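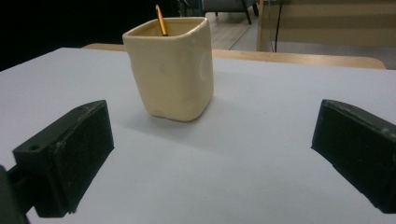

Rounded-square cup, pale yellow, on the white table.

Glaze notebook, September, second kiln load

Started 7:40 in the morning, kettle on, cones packed, rain on the roof. This entry is mostly for me, but Augustina asked for the ash notes to be written up properly this time, so Augustina, these are for you, and please forgive the handwriting if you're reading the paper copy instead of the typed one.

The question for the month is still whether wood ash from the Kendside stove can replace the bought whiting in our plain liner glaze. I'm so keen on this one! We burn a fair bit of wood over winter and it all goes on the garden, and the garden has had plenty.

Ash prep
Took the stove ash from the two lidded bins and dry sieved it through the kitchen sieve first to get the nails and charcoal out. Then into water. Skimmed the floating black bits, let it settle overnight, poured off the water, topped up again. Did that three times. GLOVES. The first water is slippery as soap and it will take the skin off your knuckles, ask me how I know. After the third wash it was much milder and I stopped there. I want to keep some of the soluble stuff in, because the unwashed batch in July gave that lovely runny streaking and I'd hate to lose it all.

Passed the wet ash through the 60 mesh. Slow. Used the stiff brush and it went faster. Spread it on plaster bats and it had dried to a crust by the next afternoon. Dry yield 498 g, labelled K-ash 2 and put in the blue bucket (the one with the cracked handle, lift it from underneath).

Test series
Went with a line blend, ash against feldspar, with ball clay held steady at 20 parts. Tiles are the L-shaped ones from the Uvden buff clay, bisqued last load. Numbered on the back in iron oxide, starting from 27, following on from Yaa's slip tests so we don't double up again.

27: ash 10, feldspar 70, ball clay 20
28: ash 20, feldspar 60, ball clay 20
29: ash 30, feldspar 50, ball clay 20
30: ash 40, feldspar 40, ball clay 20
31: ash 50, feldspar 30, ball clay 20
32: ash 60, feldspar 20, ball clay 20

Each mixed as a 100 g dry batch, water by feel to thin cream. One dip to the shoulder, a second dip over the top half. 30 and up settled like concrete within minutes. A pinch of Epsom salts helped 30 and 31. It did nothing at all for 32, which I ended up stirring between every single tile.

Firing
Small electric, to cone 6. Witness cones on the middle and bottom shelves. Slow until the water was out, then medium, then a short hold at the top. Lid vent closed at dull red. I wrote down the element readings on the card taped to the controller, so I won't copy them here. The bottom shelf always runs a touch cool and it did so again, the cone down there was only leaning while the middle one was flat over.

Left it shut until the next day. I had a peek through the bung when I shouldn't have, and shut it again like a good girl.

Results
27: stiff, white, a bit like eggshell. Underfired look. Pinholes along the fold of the tile.
28: better, still dry on the single dip. Nice to hold.
29: satin, soft, warm cream. The double dip has gone a little buttery where it's thick. I love this one.
30: glossier, starting to move. Breaks tan over the stamped lines. Very promising on the outside of a bowl.
31: proper ash rivulets! Green-grey in the hollows. Ran to within a whisker of the foot on the double dip.
32: ran off the tile and onto the shelf. Glad I put the cookie under it. The cookie is now one with tile 32 and they can be very happy together.

So 29 is the liner candidate and 31 is the one I want to play with. Haven't looked at crazing yet, beyond holding them to the window. I could see fine lines on 30 and maybe on 31. Need to do the ink test, and then the freezer and boiling water test, and then the lemon slice overnight for anything we want people to drink out of. 29 doesn't get near a mug until it has been through all of those.

Yaa had a look at lunch and thinks the buttery patch on 29 is down to thickness and nothing to do with the ash. She wants it repeated with a hydrometer reading, and fair enough, "thin cream" is no way to write down a number. She also pointed out that the Abugri feldspar bag was a new one and that I should have run a control with the old bag. I should have. Adding it to the list.

We had a good long talk about whether the stove ash will ever be consistent. Last winter was mostly red gum with offcuts from the Prurkville fence job, this winter there was a lot of fruitwood in it from the neighbour's old plum. Two different ashes, surely. My feeling is we blend the whole year's worth in one go, wash it as one lot, and call it a vintage. When it runs out, we test the next one. Yaa says that's a lot of buckets. It is a lot of buckets.

Costs, quickly
Epsom salts came from the cupboard. One kiln shelf needs grinding and a fresh coat of wash. Meter read 331 before the firing and I forgot to read it after, so that's no use to anyone.

To do
Repeat 29 with a hydrometer, single and double dip, on both buff and white clay
Control with the old feldspar bag, if there's enough left in it
31 with ball clay at 25, to see if it stiffens up without losing the rivulets
Tiny bit of iron in 31, one per cent, then two
Ink test on 29, 30, 31
New 60 mesh sieve, the rim is coming away on this one
More cookies. Make twice as many as seems sensible
Ask Augustina if the market mugs can wait for this or if they're going out in the old liner

4:15, cleaned up, ash water into the settling drum and not down the sink. Tiles 27 to 31 are on the windowsill in order, left to right, please don't shuffle them. Can't wait to get the next lot in.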